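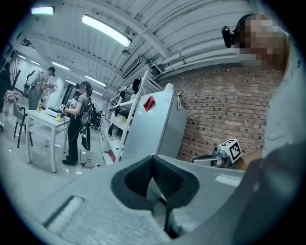 Dear all, and thank you Serrano for the long answer on the finger pad. I have now used the new one on the Numen gripper for two evenings, so I can say more than last time. The rubber part is much better than the old flat one, and the screws stay where I put them. My problem now is the marker. With the deep V and the thick rims I like the grip, but the grey housing is so wide that the white cube with the black and white marker is partly hidden behind it already when the tool is only pointing across the room. If I turn the wrist a little more to the left, I lose the marker fully and the log shows a gap.

I have measured one long log from Thursday. It has 616 readings and the marker is missing in 34 of them. It is not a catastrophe, but the missing ones come together, always at the moment when the fingers go down to the table, so it is exactly the part I want to keep.

I see these possibilities and I would like to hear what you think before I print again:

Make the housing narrower on both sides. I can take away 4 mm on each side without touching the bearing seats. Then the wall becomes thin near the diagonal groove, and I am afraid it will crack there, as the first one did.

Put the marker cube on a higher post. It is the easy solution. A higher post moves more when somebody walks into the bench, and at Dekska somebody always walks into the bench.

Move the camera forward on the tool. I do not like it, as I must do the calibration again and it took me a whole Sunday in November.

About the lights. Serrano asked if the ceiling tubes disturb the detection. We have long tubes under the metal ceiling and the floor is glossy, so the reflections come also from below. I made the same log with the nearest tube switched off and the result was the same gap in the same place. So for me it is the housing and the light is innocent. I did not test with daylight, we have almost none on that side of the room.

Then the rubber. I followed the advice and cast the pad with ribs across the inside of the V, and with the slot open at the bottom. The slot lets the two halves bend a little to the outside, and a small bottle now sits in the middle by itself. With a ball it is less good. The ball touches only the upper ribs and it can roll forward. Perhaps the ribs should be lower near the front? I kept the thick rim because the thin one was torn at the corner after one week.

One more question, to the people who have the Nikeck servo in the same size. Does yours make a short noise when it holds the position under load? Mine does it only when the fingers are nearly closed. I reduced the gain and it became quieter, but then the fingers are late - I feel it in the hand. I would prefer to keep the gain and live with the noise if it does no damage to the gears.

The drawing of the housing is in the shared folder, under Numen, in the version before the change. Please do not print the one with "wide" in the name, it has the wrong holes for the cover.

Best regards,
Américo Sequeira

Serrano wrote on 25 December 2021:

Hi Américo,

I had a quiet morning so I looked at your drawing. I think the flat pad is the wrong idea for round things. Try a V, deeper than feels sensible, and put ribs across the inside. Leave a slot at the bottom so it can open a bit when you squeeze. Don't go thin on the rim or it will tear.

For the screws, use a washer under the head and stop when the rubber starts to bulge. They work loose when the rubber is squashed too hard.

Are you sure about your lighting? I had markers dropping out all last winter and it was one tube flickering over my bench. Turn it off and run the same log again before you change any parts.

How wide is the housing now? It looks big on the drawing.

Serrano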